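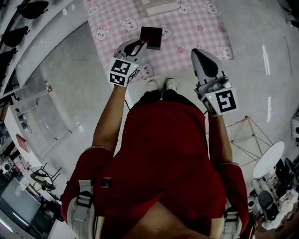
Hildegard Kramer wrote to us in July that the hand-held pair had done more for her school club than the arm it was bought to go with, and asked whether it could be sold separately. From this term it can. The Drostari Class Pair is listed on its own below, and clubs that already have a Drostari bench arm can add it without buying the full set again.

Drostari Class Pair
Two hand-held grippers for clubs, classes and student competitions
Made by Vogler. Supplied by Emport.

Price: 790 per pair, excluding VAT
Order code: 516
Availability: in stock, sent from our Bullis warehouse

Overview

The Class Pair is a set of two grippers that a student holds and works by hand, one left and one right. Marker cubes on the body let the tracking software work out where each gripper is and which way it is turned. The student carries out a task in the ordinary way, such as picking up a small box from a mat and putting it down somewhere else, and the movement is recorded. The recording can then be played back on a Drostari bench arm or used as training material for a student project.

It suits groups that have more students than robots. One bench arm keeps two or three people busy and leaves the rest of the room watching. With a Class Pair, recording can go on at the other end of the room while the arm is in use, and the two groups swap over when they are ready.

No programming is needed to make a recording. Students who want to work with the data can open it as a plain table of positions, angles and jaw openings, and most spreadsheet programs will read it.

What is in the box

Left gripper and right gripper
Shoulder harness, adjustable
Head strap with camera mount (camera sold separately)
Two cables
Marker cubes, fitted, with one spare set of printed faces
Floor mat, plain
Task cards, set A
Printed quick start sheet

The bench arm is not included. Neither is a computer.

Setting up

Put the harness on first and adjust the buckles so that the straps lie flat. Fit the head strap and check on the computer that both grippers are in view when the student's hands are in front of them. Shorter students usually need the camera tilted further down. Switch on each gripper and wait for the green light.

Run the cable down the side of the body, leaving enough slack for a full reach. A cable that is too tight pulls on the gripper and shows up in the recording as a small jerk at the end of each movement.

Calibration takes a few minutes and has to be done again if a marker face is changed. Open and close the jaws fully when the screen asks, one hand at a time. If the software loses a gripper, look for glare on the marker faces. Moving the mat away from a strong ceiling light is normally enough to fix it.

Any mat or table covering can be used. A patterned one is fine so long as it has no black and white squares on it, which the software may try to read as markers.

Task cards

Set A comes with the pair and covers single-object work: lift and place, turn and place, pass from hand to hand, and stack. Each card gives the starting layout, the finishing layout and a suggested number of attempts. Cards are numbered by difficulty, though several teachers have told us that the hand-to-hand card is harder than the stacking ones and should come later. We agree, and will change the order at the next reprint.

Set B is for competition practice and has timed tasks with a score sheet. It is sold separately under the accessories tab. Set C is being written.

For clubs with one pair and a large group, we suggest working in teams of 3: one wearing the harness, one at the computer, and one resetting the objects between attempts. Change places after each card. The person resetting should stay out of the camera's view until the recording has been stopped.

Use in competitions

The Class Pair is allowed in the Drostari schools competition in both the junior and open classes. Teams may record as many attempts as they like before the day, but the marker faces must be the printed ones supplied, without tape or coating. Jaw pads may be replaced with the team's own material -- the rules give the maximum thickness. Please read the current rule sheet before cutting anything.

Rules for other competitions vary, so check with the organiser.

Care and spares

Wipe the grippers with a dry cloth. Do not use spray cleaner on the marker faces, as the print will lift. Worn jaw pads can be pulled off and replaced by hand. Spare pads, cables and printed faces are kept in stock and can be ordered singly.

Store the grippers with the jaws open. Leaving them clamped shut over a holiday flattens the pads, and the jaw reading will be slightly off until they recover.

The warranty is 2 years for schools and registered clubs. It covers the grippers and the harness. It does not cover pads, printed faces or cables -- these are treated as wearing parts.

Suitable age

Recommended from age eleven with an adult in the room. The harness adjusts to fit most students and adults. Younger children can use the grippers without the harness, seated at a table, with the camera on a stand.

Delivery and returns

Orders placed before 2 pm leave Bullis the same working day. Schools and colleges may pay by invoice. Unused sets can be returned within the normal returns period in the original box. If the seal on the marker faces has been opened, we will charge for a new set of faces and refund the rest.

Also bought with this item

Drostari head camera
Task cards, set B
Spare jaw pads, pack of 2
Carry case for Class Pair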